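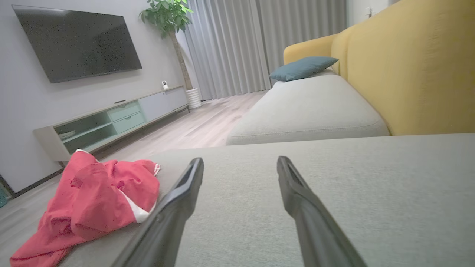

From: Didier Courtois
To: home-arms list
Subject: Re: Fendatell kit, is it worth it for laundry pickup?
November

On the earlier message, the sender from Pramham wrote:

> We are looking at the Fendatell arm kit for a small trial in a furnished
> apartment. The job is simple to say: pick clothes up off furniture and the
> floor, put them in a basket, leave everything else alone. We have a mobile
> base already and would only be buying the arm, the two-finger gripper and
> the wrist camera.
>
> The Fendatell page says "ready for soft goods out of the box." Has anyone
> on the list run it on soft goods for more than an afternoon? I would like
> to know:
>
> - how it does on upholstery, where the thing under the cloth is also cloth
> - whether the wrist camera is good enough alone, or if we need a second one
> - how long setup takes for someone who has done this before
> - whether the service plan is worth paying for
>
> We also have a quote from Arnaud for a similar kit. It costs more and they
> want to do the install themselves. Opinions on that welcome too.

I have had the Fendatell kit since the end of summer and have been using it for nearly the same job, so I'll go through your questions in order. I bought it at list price and have no tie to the company.

**Upholstery**

This was the part I worried about and it is still the weak part. On a hard floor the stock grasp routine is fine. It comes down, touches, backs off a little, closes. On a sofa seat the cushion gives, so the touch check fires late and the fingers press in before they close. With a thick cushion and a thin shirt you can end up pinching the seat fabric along with the shirt. It doesn't hurt the sofa at the default force, but the arm stalls on the lift and goes into a fault, and then you have to clear it by hand.

Two changes helped. First, I lowered the touch threshold to the smallest value the settings page allows. You get a few false touches in the air, which cost time and nothing else. Second, I stopped letting it aim for the middle of the garment. The stock planner likes the center of whatever it has segmented. A crumpled garment is usually better taken by a raised fold, so I have it look for the highest ridge and close across that, with the fingers kept wide until the last moment.

I ran 100 pickups from a gray sofa seat after those changes, one garment at a time, mixed shirts and light pants. 15 failed. Most of those were seat pinches, and the rest were drops on the way to the basket. With the stock settings I gave up at 41 tries, as it was faulting so often that I was spending the whole session clearing it. I didn't keep a clean count for that run, so please don't quote it as a rate.

Color matters more than I expected. A red garment on pale gray is easy. Gray socks on the same seat get missed outright, or the outline includes a patch of cushion. If your apartment has dark furniture, test with dark clothes before you agree to anything with the people paying for the trial.

Throw pillows are the other thing. The Fendatell model has a "soft item" class that covers clothing and small pillows together. There is a switch to exclude pillows, and it is off by default. Turn it on. It still took hold of a flat pillow twice after I did, both times when the pillow was lying down at the far end of the seat. Propped upright it left them alone.

**Wrist camera**

Good enough to grasp with, in my opinion, and not good enough to find things with. The view is wide and the near focus is fine, and you can see both fingertips and the cloth between them, which is what you want for the last part of the approach. But the fingers take up a good piece of the lower part of the picture, and once you are low over a seat you lose sight of whatever is behind or under them. I have had it finish one garment and drive away from a second one that was lying next to it.

I added a cheap fixed camera on the base mast and use it only to make a list of places to visit. The wrist camera does everything after that. The Fendatell software accepts a second camera, but the setup page for it is poor. You have to enter the mount offset by hand, and the units on the page are wrong in the version I have (it says centimeters, it wants millimeters). Support confirmed this when I wrote to them.

Lighting: even room light with the curtains closed gave me the most repeatable results. In low sun I got hard shadows in the folds, and the ridge finder would sometimes pick the edge of a shadow instead.

**Setup time**

The box says an hour. It took me most of a day, and I have put arms on bases before. The mechanical part is quick. The bolt pattern matched my base, and the cable is long enough if you run it up the back of the column. What takes the time is the wrist camera calibration, which asks for 14 poses and throws out the whole set if one is bad. Do it with the battery on the charger. Mine ran low near the end and I had to start over.

Fingers: the kit comes with smooth plastic ones. They are stiff and easy to wipe down, and they slip on shiny fabric. There is a rubber pad set sold separately. I bought it and would buy it again, but it does make the seat pinch problem a bit worse, so redo the touch threshold after you fit them.

**Service plan**

I paid for the first year and won't renew. Replies come within a day or so and the people who answer know the product, but everything I asked was also answered for free on their user forum, often by the same staff. The plan does include a replacement gripper motor. If you plan to run all day, every day, that might change the math. I run it for a couple of hours at a stretch and the motor has given me no trouble.

One warning on the plan: it is tied to the serial number of the controller and does not move if you swap the controller. Ask about that in writing before you pay.

**Arnaud**

I have only seen the Arnaud kit at a demo in Flinstead, so take this lightly. The gripper was softer and it did better on a cushion than mine does. They brought their own cushion, though, and it was a firm one. The installer would not let anyone change the force settings, and when I asked if the buyer could, he said those changes go through them. For a trial where you expect to adjust things every day I would find that hard to live with. If you want something to leave running and you have the budget, it may suit you better than it would suit me.

**What I would do in your place**

Buy the Fendatell arm and gripper, skip the plan, get the rubber pads, and set aside a week in the real apartment before you count any results. Don't believe "out of the box" for soft furniture. For clothes on a hard floor I would say the claim is fair.

I can send my settings file and the ridge finder script to anyone who wants them. The script is short and not well commented. It expects the depth image at full size, so if you have turned on the half-size option to save bandwidth, turn it back off first.

Two questions back to you. What base are you using, and how high is the arm mount? Mine sits a little low, and reaching the back of a deep seat puts the elbow close to its limit — if your mount is higher you may not have that trouble at all. And does your basket ride on the base or stay in one spot? I started with it in one spot and moved it onto the base after too many drops on the way over.

Didier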